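Help wanted: a second pair of hands for the Limance seed swap and mail-out

I run Limance, a mail-order seed club out of my back shed in Jundton, and this winter I've finally admitted I can't do it on my own any more. So I'm looking for one casual, two days a week to start, through to the end of August. If you like gardens, neat handwriting and a lot of tea, please keep reading!

The work is mostly sorting. Members send in seed they've saved at home, and I clean it, test a pinch of it on damp paper towel, then split what's left into packets. Beans are easy. Lettuce is a menace (don't sneeze). You'd learn all of it from me in the first week, and I'm happy to go slowly. 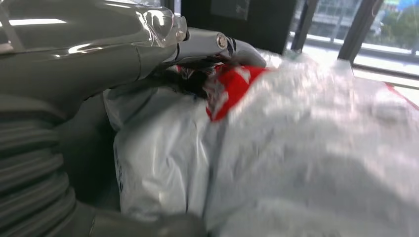 Orders are the other half of the job. Members choose up to 15 packets each, and every order gets picked from the drawers, checked against the list and bagged up for the post. If you've seen a big heap of white and silvery-grey plastic packaging like this one, you'll know how quickly a bench can disappear under the stuff, so I'm fussy about tidying as we go. I'd love to move the whole club over to paper by next year, and if you have opinions on envelopes I want to hear them.

Pay is the casual award rate, paid weekly. Hours are 9 to 3 with a proper lunch, and I'm flexible on which days – school pick-ups, uni timetables and dentist appointments are all fine with me. The shed has a heater but it is still a shed, so bring a jumper.

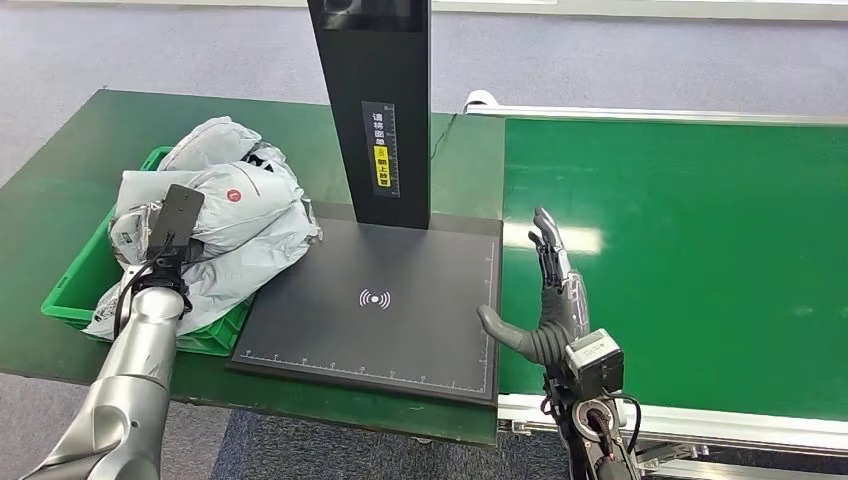

You don't need a horticulture certificate or any experience in a nursery. You do need to be on your feet for a good part of the day, and to be OK lifting a crate now and then – think of the green one here with grey mailing bags piled up over its rim, which is a fair picture of how full a crate can get. Good eyes help too, as my variety labels are tiny and a Skolline tomato mixed in with the cherry types makes for very grumpy letters.

To apply, send me a short note about yourself and tell me one thing you've grown, even if it died. No formal resume needed. I'll read everything that arrives and ring the people I'd like to meet – we'll have a cuppa and sort some peas together for an hour, paid.

Posted May 26, 2025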